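4. Reading the gripper opening from the camera

I'll be upfront that this was supposed to be the easy part. When Tymofii Vasylenko and I sketched Clistus (our preprocessing package, described in Section 3), the opening estimator was a single box in the corner of the whiteboard with "done by Friday" written next to it. It ended up eating most of July, and I now think it matters more to the final policy than anything we did to the network itself, so it gets its own section.

The hand-held gripper we record with has no encoder we can read. Everything we know about how wide the fingers are comes from the camera that rides along with them. The policy needs a number for every frame, though, and so does the controller that plays the policy back later. If the number is jumpy, the controller is jumpy, and you end up with fingers that chatter their way onto an object (it sounds exactly as bad as you'd imagine!).

4.1 What we tried first

Our first version found the two fingers by color. They're dark green, our table is white, so how hard could it be? We thresholded the image, kept the biggest blob on the left and the biggest blob on the right, and measured the gap between their inner edges. On a bare table this worked so well that Tymofii started writing it up the same evening.

Then we ran it on real recordings. Dark objects got glued onto a finger blob and the gap collapsed to nothing. Shadows did the same thing in a sneakier way: the pads hang close to the table much of the time, the shadow under each one is soft, and its border slides around as the tool tilts. Our threshold would happily include the shadow in one frame and drop it in the next. We spent a while tuning that threshold, which I'd like back.

The second version tracked points. We picked features on each finger, like the small holes along the upper edges of the pads, followed them from frame to frame and fitted a line through the motion. Much smoother! But it drifted, and once a point had slid off onto something else there was no clean way to notice. Nazar Hnatiuk put it best in our log: the tracker was "calm and wrong," and he'd take nervous and right over that any day.

4.2 What we use now

The current estimator does both jobs and lets them argue. A small segmentation network labels each pixel as left finger, right finger or neither, and a template fit then slides a rigid outline of each finger along the one path it can physically travel. The path comes from calibration, so the fit has a single unknown per finger. That constraint did more for us than any amount of extra training data, and I wish I'd thought of it before we labeled so many frames.

We labeled 1,382 frames by hand, all by the two of us plus Nazar on a rainy weekend. Labels are polygons around the pads and arms. We told ourselves to trace the rigid outline of the pad and ignore anything soft on its surface. A lining with a ragged edge moves about and changes shape, and if the network learns that edge as the finger boundary, the fitted position wobbles with it. Keeping to this rule took some discipline, and our earliest labels had to be redone.

After the fit we get a residual, meaning how badly the outline disagrees with the segmentation. The residual is what makes the whole thing usable. When it's low we trust the frame. When it's high we hold the last good value for up to 4 frames, and after that we mark the stretch as unknown and let the Selent planner deal with it (it slows down, basically). We went back and forth on interpolating across the long gaps too, but invented finger positions are precisely the thing I don't want a policy to learn from.

4.3 Zeroing

Every session begins with a short open-and-close with nothing between the fingers. From it we take the two endpoints of travel and rescale everything in between to run from 0 to 100, so recordings made with different units can be mixed. We don't convert to millimeters at this stage. The policy doesn't care, and the controller has its own table for that.

The routine wants to see both pads and the space between them, and it doesn't mind clutter near the borders of the image. Figure 4 is a fair idea of the view it gets: the pads stand apart over the white tabletop, and there's a tinted translucent container up in the corner, well outside the region where the fit looks for fingers. We mask that outer region before the template fit runs. We do not mask it for the segmentation network, which seems to do better when it can see the surroundings. I don't have a great explanation for that and didn't chase it.

One bug deserves a mention in case anyone reimplements this. We originally found the open endpoint by taking the largest gap in the session, so a single bad frame could stretch the whole scale. Taking the 95th percentile fixed it in one line. Tymofii has asked me to record that he suggested this in the first week.

Figure 4. Both finger pads facing each other across the white table, with the gap between them empty.

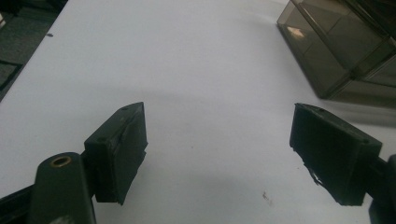

The percentile does have a cost, which is that openings past it get clipped to the top of the scale. For our tasks that's harmless, as the policy rarely cares whether the fingers are wide open or very wide open. If you're grasping things that only just fit, you'd want to keep the raw value next to the scaled one. Clistus writes both to the session file, and the scaled one is what we load by default.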